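My aunt has been painting the insides of other people's houses for 30 years, and in all that time I don't think I'd ever asked her a proper question about it. I'd asked her for brushes. I'd asked her for a lend of the good ladder. But when I told her I was writing something on warm colours in small rooms, she put the kettle on, pulled out a chair and said, "Well, it's about time," and then talked right through two pots of tea.

She started in the trade by accident. A cousin had a job on at the old Lisetti flats in Bolger and needed somebody who could cut in along a ceiling without tape, and she'd been doing her own place that way for years (she hates tape, more on that in a minute). The boss handed her a brush and pointed at a stairwell. "I was slow as a wet week," she told me. "But it was straight! He could see it was straight, so he let me be slow."
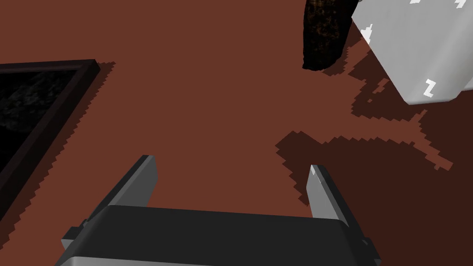

Back then everything was cream. She says the word the way other people say the name of an ex. Cream halls, cream kitchens, cream doors that showed every fingerprint by the second day. If somebody wanted a feature wall it was usually a slightly darker cream. "I used to dream in it," she said. "I'd get home and look at my own red kitchen and feel my eyes start working again."

I wanted to know why so many people are frightened of a strong colour, especially those brick and clay and rust sort of shades that she's always loved. She reckons it's the little sample cards. You hold a tiny square of something up against a white wall, in the shop or at home under a bad globe, and of course it looks like a stop sign. She makes her customers paint a big piece of cardboard, two coats, and then move it about the room for a few days. Behind the door, next to the window, down near the skirting board. "They ring me on the first night and say it's too dark. I tell them to ring me on the third. They've nearly always calmed down by then."

Not always, mind you. There was a couple out on the Dendov road who went through every red on the fan deck and ended up with cream. She laughed so hard telling me this that she had to put her cup down.

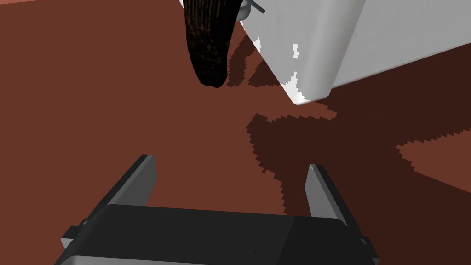
Sosina Ambaye
Homes and Neighbourhood Writer

We got on to small rooms next, which is what I'd come for in the first place. There's that old rule that a small room has to be pale so it feels bigger, and I'd always more or less believed it. My aunt doesn't have much time for it. "It's still small," she said. "You've painted it white and now it's small and white." Her favourite jobs are the pokey ones: the powder room, the back hall, the funny landing with no window. People only stay in there a few minutes at a time, so they don't get tired of the colour, and you can go as rich as you like.

She's got opinions on what goes with it, too. White fittings are fine by her, and she likes them better against a warm wall than a cold one. Timber floors are good if they lean red already. What she can't stand is when somebody does a gorgeous earthy wall and then loses their nerve and hangs one tiny print in the middle of it, like a postage stamp. Go big or leave it bare, she says, and if you go big, pick something with blue in it. 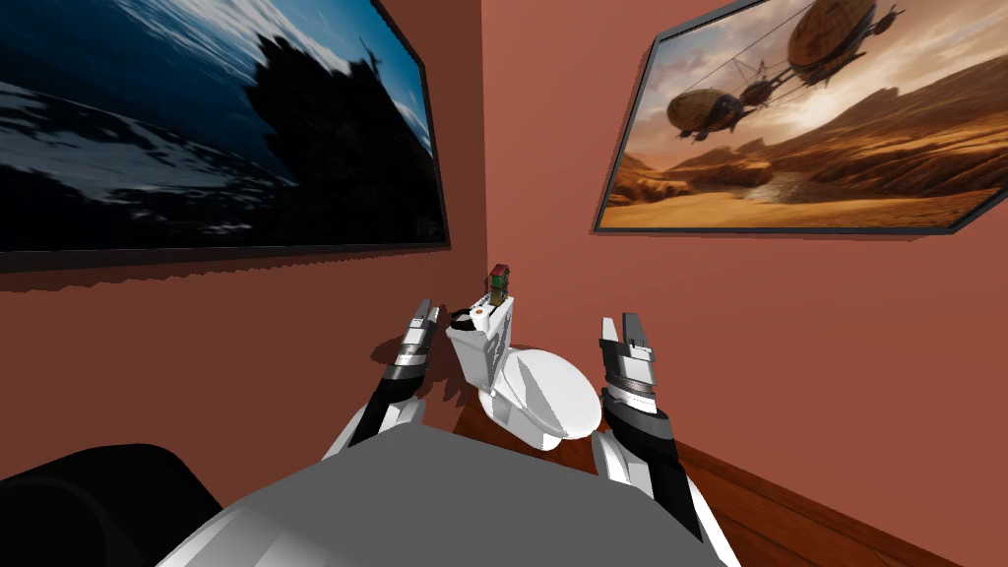

Terracotta walls, a white toilet and a big dark seascape.

I asked about money, because I'm nosy and because people always write in about it. She said a small room shouldn't break anyone. The worst she'd seen lately was a fellow who'd been quoted 800 dollars for a powder room by some outfit he found through a flyer, walls only, no ceiling, and they wanted him to buy the paint! She did it herself for a good deal less and fixed his door frame while she was there. (She wouldn't tell me how much less. I did try.)

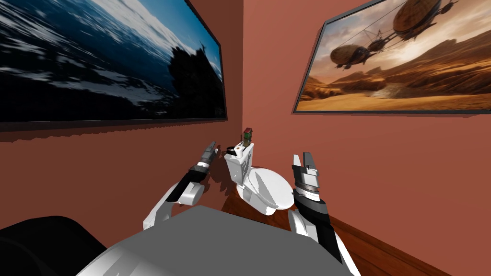 And then the tape. Oh, the tape. She reckons it makes people lazy, it bleeds underneath, and it takes the old paint off with it when you pull it away the next morning. What she uses is an angled brush from Drorik, the same kind she's bought for years, washed out every night and hung by the handle so the bristles dry straight. She loads it about a third of the way up, taps it on the inside of the tin, and starts a bit away from the edge so the first fat blob of paint doesn't land where it'll show. I had a go on the wall of her laundry. It was pretty wobbly. She looked at it for a while and said, "You'd want a cupboard in front of that."

The last thing I asked was whether she's thinking of retiring. Her knees aren't what they were, and she's handed most of the ceilings over to a young woman she's been training up since October, who she says is quicker than she ever was and plays terrible music. But there's a long hallway coming up that she doesn't want to give away. The owners have asked for a proper deep clay colour from one end to the other, doors included.

"And they did the cardboard," she said. "They did it without me even asking."

She's starting with the doors.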